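In defence of the bin on the table

I have a drawer in my kitchen that won't open past halfway, and what's stopping it is wrapping supplies. Tape, ribbon, three kinds of scissors, a pad of gift tags with one design left (the ugly one), and a great wad of clear plastic bags I've folded into triangles because somebody once showed me how. I can't get at any of it. When I need to wrap something I go and buy more, and then that goes in the drawer too.

So I have opinions about packing tables. I've worked at them on and off for years, first at a garden centre in my twenties, then doing the Christmas rush for a homewares shop, and these days at the shared packing room where I send out my own bits and pieces. And my opinion, which I will defend at any barbecue you care to invite me to, is that a good packing table should have almost nothing on it. One bin, one roll, one bag. Everything else can live on a shelf behind you.

People hate this. They really do! The first thing anyone does with a nice big bench is fill it. You get the tape gun and the spare tape gun, the label printer, the mug of pens, the biscuits, somebody's sunglasses. Before long you're doing the whole job on a patch of timber the size of a dinner plate, with your elbows tucked in like you're on a budget flight. Then the parcel goes out with a biro in it. I've had the email about the biro. The customer was very nice about it.

At the garden centre our bench was an old door on trestles, and the boss kept adding hooks and tubs to it until you could hardly see there was a door under there. He was proud of it. He'd bring suppliers out the back to look. I timed myself once on a slow afternoon, wrapping pots on his beautiful bench and then wrapping the same pots on the lid of the chest freezer, and the freezer won easily. I never told him. He'd put up a pegboard the week before and I didn't have the heart.

What I learned from the freezer lid is that your hands want to go out and come back without steering around things. You reach, you grab, you pull the wrap across, you fold. If there's a tub of rubber bands in the road you go round it, and you go round it six hundred times before lunch, and by mid-afternoon your shoulder is telling you all about it.

Now, the bin. I'm fussy about the bin. It should be plastic, so you can wipe it. It should be a loud colour, so you can find it when the place is a mess. And the front should dip, if you can get one like that, so your hand goes in low without catching a knuckle on the rim. I had a dead square one from a hardware shop for ages and my knuckles looked like I'd been boxing. Yellow is my favourite. Blue disappears under a pile of stuff, and clear ones are hopeless, you put a clear bag in a clear bin and you may as well have thrown it out the window.
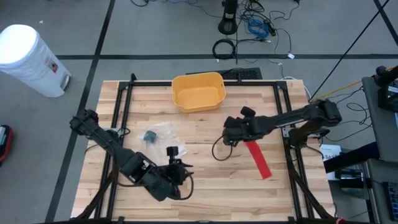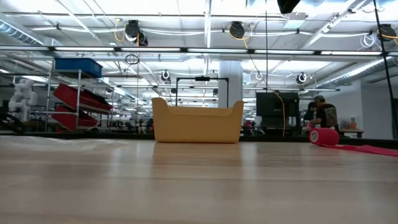
One yellowish bin, some red wrap and a crumpled clear plastic sheet on bare timber.

I could look at that all day. There's room to turn a box around! There's room to change your mind about which way the paper goes! If I'm allowed one quibble it's the loose end on the wrap, which I'd want tucked in before I started. A trailing end will catch on a sleeve sooner or later and then you're chasing the roll across the lino. I say this as a person who has crawled under a bench in an apron more times than she'd like.

The crumpled bag I'm going to stick up for. There's a school of tidying that says a plastic bag should be flattened, squared and stacked, and I belonged to it for years (see: triangles, drawer). I've left the faith. A bag you're about to use can be as scrunched as it likes. You're going to open it up and shove something in it anyway, and all that smoothing is time you could've spent having a sit down. Put it within reach of your left hand and leave it be.

Red wrap is another thing I feel strongly about. I know the plain brown look is what everybody wants now, with the bit of twine and the sprig of something. It's very pretty and I'm sure it photographs a treat. But on a pale timber bench brown paper just vanishes, and you spend half your life patting about for the end of it. With red you can see the edge. You can see where you've cut crooked as well, which I'd rather find out at the bench than from the person opening it.

And timber for the top, please. I've worked on steel and it's freezing in July, and everything slides. I've worked on white laminate and the glare gives me a headache. Those butcher-block sort of tops with the narrow strips are lovely because the strips give you a line to square things up against. I don't even own a cutting mat any more, I line the paper up with a seam and go for it. A bit of shine on the surface is fine by me. My own table at home is an old pine thing I paid a hundred and thirty-three dollars for at an auction, bidding against a man who I think only wanted the chairs, and I've gone over the top of it so many times with oil that you can just about do your hair in it.

The argument I get back, every single time, is "but then you have to keep getting up." You do! That's what the shelves are for. Get a rack with open sides, tip the bins forward so you can see what's in them, and put it a few steps off. When the red runs out you walk over and fetch another red. Your back will thank you for the walk. I used to think having everything at arm's length was the height of efficiency, and all it meant was that I sat hunched in one spot like a prawn from eight in the morning.

The other argument is "what about when you've got lots of different things to pack?" Fair enough, and I'll give a bit of ground there. If you're doing mixed orders you might want a second bin. I've gone to two myself in the lead-up to Christmas. But it's two, and the second one goes back on the rack when the rush is over. Once it's been sitting there through January it has moved in, and you'll find it has a hairbrush in it.

I did try to run my kitchen this way, by the way, since I can hear my family laughing from here. One bowl on the bench, one board, everything else put away. It lasted fifteen days. Then it was mango season and the fruit had to go somewhere, and then there was a school form that needed to be where I'd see it, and a torch, and the good torch. A kitchen bench has too many people with a claim on it. A packing table has a job to do and it can be bossy about that.

If you want to try it, don't go out and buy anything. Take everything off the table and put it on the floor. Do one parcel, start to finish, and pick up each thing as you need it. Whatever you picked up is allowed to stay for the second parcel. Do eighteen parcels like that and look at what's still on the floor. In my case it was two staplers, a hole punch, a whole basket of ribbon and a desk fan with no plug.

I kept the ribbon. It's in the drawer.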